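소매유통론 4주차 강의노트 (진열·재고·가격표)
정리중. 오타 있을 수 있음. 슬라이드랑 번호 안 맞는 부분 있는데 노트 기준으로 볼 것

지난주 이어서. 상권분석 끝부분 못한 거는 과제 설명할 때 같이 함. 허프 모형 계산문제는 시험에 나옴, 공식은 줌. 면적 대신 취급 품목수 넣는 변형도 연습해 올 것.

0. 오늘 할 것
진열면적 배분, 페이싱, 결품, 가격표시. 시간 남으면 사례(Hubmann). 아마 안 남음.

1. 진열면적은 왜 문제가 되나
선반은 고정비. 임대료, 전기료, 인건비가 전부 선반 길이로 나눠진다고 생각하면 됨. 품목이 하나 들어오면 다른 하나가 줄어들거나 나감. 그래서 상품기획 쪽에서 제일 많이 싸우는 게 신제품 입점보다 기존제품 퇴출임.

용어 먼저.
SKU - 재고관리 최소단위. 같은 음료라도 500ml랑 1.5L는 다른 SKU. 묶음포장도 따로.
페이싱 - 고객 쪽에서 정면으로 보이는 한 줄. 뒤로 몇 개 들어가 있는지는 상관없음. 작년에 이거 틀린 사람 많았음!!
진열깊이 - 한 페이싱 뒤로 들어가는 수량.
진열용량 = 페이싱 x 깊이 x 단수(쌓는 높이). 음료 페트는 보통 단수 1.
곤돌라 - 중앙 양면 선반. 벽면 선반이랑 구분.
엔드 - 곤돌라 끝. 행사상품 자리. 임대료 개념으로 제조사한테 받는 경우도 있음(계약은 7주차에).
플래노그램 - 진열도. 본사가 그려서 점포에 내려보냄. 점포가 안 지킴. 왜 안 지키는지가 8주차 주제.

2. 공간탄력성
페이싱을 늘리면 판매가 늘어나는 정도. 수요의 가격탄력성이랑 모양은 똑같음. 분모에 가격변화율 대신 공간변화율.

공간탄력성 = 판매량 변화율 / 진열면적 변화율

예) 페이싱 20% 늘렸는데 판매 4% 증가 → 0.2
대부분 1보다 작게 나옴. 즉 체감. 두번째 페이싱은 효과 있고 여섯번째는 거의 의미 없음. 단 결품이 잦은 품목이면 얘기가 달라짐. 그 경우는 탄력성이 아니라 용량 효과임. 섞어서 추정하면 값이 부풀려짐. 논문 읽을 때 이거 통제했는지부터 볼 것.

충동구매 비중이 높은 품목은 탄력성 높은 편. 소금, 밀가루 같은 건 낮음. 음료는 중간인데 계절 탐. 여름 냉장 vs 상온은 아예 다른 시장으로 보는게 낫다. 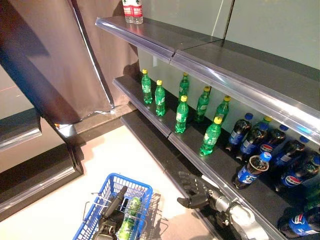 배분 규칙은 크게 셋.
(가) 매출비례 - 제일 단순. 많이 파는 놈이 많이 가져감. 문제는 순환논리. 많이 깔려서 많이 팔린 걸 수도 있음.
(나) 이익비례 - 단위당 마진 x 판매량. 자체상표(PB)가 유리해짐. 제조사들이 싫어함.
(다) 한계이익 균등 - 마지막 페이싱 하나의 추가이익이 모든 품목에서 같아지게. 이론적으로는 맞음. 데이터가 없어서 못함. 하려면 점포별로 실험을 해야 되는데 점장이 싫어함.

실무는 (가)로 시작해서 (나)로 손보고, 최소 페이싱 제약 거는 식. 최소 페이싱은 보통 2. 하나면 앞 물건 하나 빠졌을때 빈 것처럼 보임.

칠판에 쓴 문제 다시 적음:
품목 A, B, C. 총 페이싱 10. 주간매출 비율 5:3:2. 단위마진 비율 1:2:2. 여기서 매출은 수량 기준.
(가)로 하면 5, 3, 2
(나)로 하면 가중치 5:6:4 → 3.33, 4, 2.67 → 반올림하면 3, 4, 3
합 맞는지 꼭 확인. 반올림하다가 9나 11 되는 경우 있음. 그때는 소수부분 큰 순서로 하나씩 배정.

3. 높이
눈높이 > 손높이 > 허리 > 바닥. 순서는 책마다 조금씩 다름. 우리 교재는 눈높이를 1위로 둠, 시험도 그렇게 채점.
어린이 대상 상품은 어린이 눈높이. 과자 아래칸 생각하면 됨.
무거운 거(생수 묶음, 쌀)는 바닥이 원칙. 안전 문제도 있고 보충할 때 허리 나감.
높이 효과는 매장 폭이랑 같이 봐야 됨. 통로 좁으면 고객이 뒤로 못 물러나서 아래칸이 안보임. 통로 넓으면 세 칸 정도는 한번에 들어옴. 그래서 대형점 연구결과를 편의점에 그대로 갖다쓰면 안됨. 보고서에서 매년 나오는 실수.

세로진열 vs 가로진열
세로: 같은 브랜드를 위아래로 쭉. 고객이 걸어가면서 브랜드 블록이 보임. 모든 브랜드가 눈높이를 조금씩 가짐.
가로: 한 칸을 한 브랜드가 씀. 좋은칸 나쁜칸 차별이 심해짐. 대신 보충이 쉬움.
소형점은 선반 폭이 좁아서 세로를 하고 싶어도 잘 안됨.

4. 결품
정의부터 사람마다 다름. 셋 구분.
점포결품 - 점포 안에 재고가 아예 없음
선반결품 - 창고에는 있는데 선반에 없음
유령재고 - 시스템에는 있는데 실물이 없음. 도난, 파손, 입력오류. 자동발주가 안 걸려서 제일 오래 감.

고객 반응: 다른 브랜드로 / 같은 브랜드 다른 용량으로 / 나중에 / 다른 점포로 / 포기.
점포 입장에서 앞의 둘은 손해가 작고 제조사 입장에선 첫번째가 손해. 이해관계 다르다는 거 중요. 서술형 나오기 좋음.

수업시간에 쓴 Grirberg점 자료: 취급 SKU 696, 조사시점 선반결품 50. 결품률은 50/696 = 7.2%. 이 중에 창고 재고 있는 게 20.
→ 20/50 = 40%는 발주가 아니라 보충 문제.
발주 시스템 바꾸자는 제안서가 올라왔는데 이 숫자 보면 돈 쓸 데가 거기만은 아님. 토론때 이 얘기 한 조가 하나밖에 없었다.

결품률 분모 주의. 취급 SKU로 나누는지 조사 SKU로 나누는지. 매출가중 결품률은 또 다름. 많이 팔리는 품목이 비면 가중값이 확 올라감.

5. 가격표
단위가격 표시(100ml당, 100g당). 용량 다른 거 비교할 때. 학생들 설문 돌려보면 본다는 사람 많은데 실제 시선은 안 감. 자기보고랑 행동 차이, 조사방법론 시간에 한 거.
가격표 불일치 - 선반 가격이랑 계산대 가격이 다른 경우. 행사 끝난 다음날 아침에 제일 많음. 종이표 바꾸는 일이 인건비로 제일 과소평가됨.
전자가격표는 초기비용이 크고 변경비용은 거의 0. 손익분기는 변경횟수에 달림. 연습문제:

종이표 1회 교체비용 = a, 연간 교체횟수 = n, 전자표 설치비 = F, 사용연수 = T, 전자표 유지비(연) = m
a·n·T > F + m·T 이면 전자표
n에 대해 풀면 n > (F/T + m)/a
할인율은 무시함. 넣고 싶으면 넣어도 되는데 가산점 없음.

메뉴비용(menu cost)은 거시에서도 나오는 말. 가격 바꾸는 비용 때문에 가격이 경직됨. 2학년때 배웠을 것.

6. 사례 읽기자료
아래는 읽기자료에서 발췌 요약. 원문은 자료실. 다음시간 발표조는 원문 다 읽고 올것. 나머지는 요약만 봐도 됨
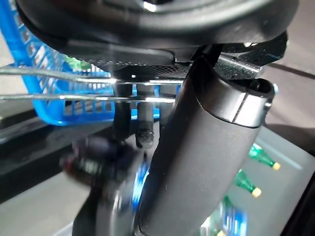
군드소프(Gundthorpe), 2019년 12월

식료품 체인 Hubmann이 소형점 진열 기준을 전면 개정. 종전에는 본사 진열도 한 장을 전 점포에 배포. 개정안은 점포를 세 유형(주거, 역세권, 학교앞)으로 나누고 유형별로 진열도를 따로 둠. 상품담당 이사 Parvathi Poduval은 "점포가 진열도를 어긴 게 아니라 진열도가 점포에 안 맞았다"고 설명. 이 문장 밑줄. 8주차에 또 나옴.

개정 전 본사가 점포에서 받은 수정요청이 한 해 2,024건. 대부분이 선반 폭이 도면이랑 다르다는 내용. 도면이 오래된 거라 실측이 안 되어 있었음. 결국 실측부터 다시.

물류 쪽 Kumaresan Mudaliar는 반대 의견. 진열도가 세 장이면 박스 입수(한 박스에 든 개수)랑 진열용량이 점포유형마다 안 맞게 됨. 선반에 10개 들어가는데 박스가 24개면 14개는 창고행. 창고 작은 점포는 통로에 쌓음. 입수를 줄이면 물류비가 오르고. 이 부분이 토론 포인트.

납품업체 Drerico는 역세권형에서 페이싱이 줄어드는 걸 문제삼음. 대신 학교앞형에서는 늘어남. 총량으로 보면 비슷한데 역세권이 회전이 빨라서 손해라는 주장. 총 페이싱수만 보지말고 점포별 회전율 곱해서 봐야된다는 예시로 쓰면 됨.

토론 질문
- 유형을 세 개가 아니라 열 개로 나누면? 어디서 멈춰야 하나. 2번의 체감 개념이랑 연결해 볼 것.
- 실측 비용은 누가 부담? 본사, 가맹점, 제조사.
- Mudaliar 의견을 수치로 반박하려면 어떤 자료가 필요한가. 최소 두 가지.
- 진열도 준수율을 점장 평가에 넣는 것에 찬성/반대. 근거 필수, 느낌 쓰지 말것.

7. 과제
집 근처 소형점 하나 골라서 한 카테고리(음료, 라면, 과자 중 택1) 페이싱 세기. 브랜드별로 표 만들고 높이도 기록(상·중·하). 세로인지 가로인지 판단하고 이유 세 줄. 점포에 먼저 양해 구할 것. 사진 안 찍어도 됨, 손으로 적은 표면 충분. 바쁜 시간대 피해서.
분량 A4 두 장. 표지 만들지 마세요.
결품으로 보이는 칸은 따로 표시. 창고재고 여부는 모르니까 선반결품이라고만 씀.
제출은 과목 게시판. 파일명에 학번. 메일로 보내면 잃어버립니다.

발표조
1조 Ilango Palaniappan, Mizanur Mollah - 사례 앞부분(유형 구분)
2조 Thirumalai Poojary 외 - 물류 쪽 반론
조원 바뀐 조는 조교한테 알려줄 것. 발표 15분 질문 5분. 15분 넘으면 끊음.

읽을 것: 교재 6장, 7장 앞절. 6장 부록 수식은 건너뛰어도 됨. 7장 표 번호 하나 잘못 인쇄되어 있음(7-3이 두 번 나옴, 뒤에께 7-4).

다음주: 판촉과 가격할인. 계산기 가져오기. 휴대폰 계산기는 시험때 못 쓰니까 미리 익숙해질것.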